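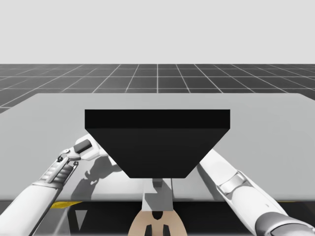 Lorkach, January

Sourdough goes flat in the oven, what am I doing wrong?

posted by crumbly_in_lorkach

Hi all, long-time reader and first-time poster, so be gentle! I've been baking the same loaf since the fall and it used to come out fine, nice ear on it and everything. Now that it's cold out I get a pancake. It looks great in the basket, then I tip it out and it just kind of relaxes all over the place.

My routine: feed the starter before bed, mix in the morning, four folds, shape after lunch, then into the fridge until I get home the next day. I use Kuda bread flour (the white one, the whole wheat was too heavy for my kids) and bake in a covered pot, lid off for the last stretch. Oven at 450. I let the pot preheat for 45 minutes, same as always.

The only thing I changed is the flour. The store on Didenko was out of my usual, so I bought a big bag of the Kuda and I'd really like to use it up before I buy anything else. Could it be the flour? My sister-in-law swears it's the starter and that I should throw it out, but I've had it for 9 years and I'm not doing that. 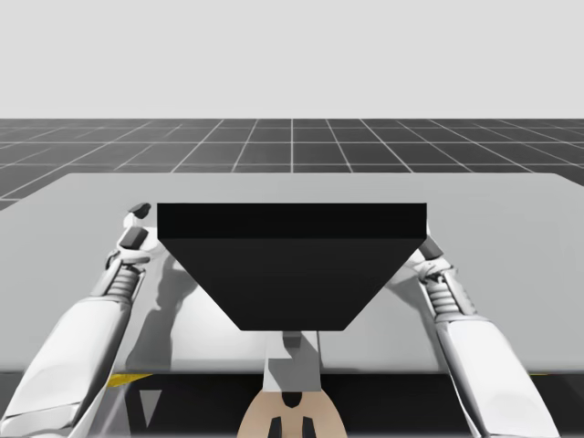
doughnut_hole_dan

Don't toss the starter!! Sounds underproofed or overproofed to me, hard to say which. Poke it.

rye_and_shine

I'd look at kitchen temperature before blaming the flour. You say you mix in the morning and shape after lunch, and in summer that's plenty of time. My kitchen drops way down in winter and the same dough needs most of the day. If you're going by the clock, you're probably shaping it way too early, and then the fridge pretty much stops everything and you bake a dense, sad loaf that spreads.

What I do now is pull off a little piece of dough after mixing and stick it in a straight-sided jar with a rubber band at the starting line. When it's up by half or a bit more, I shape. Some days that's mid-afternoon and once it was almost 9 at night (I was not thrilled). You can also park the bowl in the oven with just the light on, but put a note on the door! I preheated mine with a plastic bowl in there and we had takeout that night.

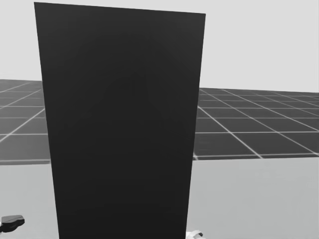

Second thing, and this is where the flour might come in after all. A new brand can take less water than the old one, so hold back a couple of spoonfuls when you mix and see how it feels after the first fold. I had the same trouble when I switched to Zoltance, and cutting the water fixed most of it. And get your shaping tighter. Pre-shape, let it sit under a towel for a bit, then do the final one with hardly any flour on the counter so it has something to grip.

Try the jar first, though, and only change one thing per loaf or you'll never know what did it. Post back with how the next one goes!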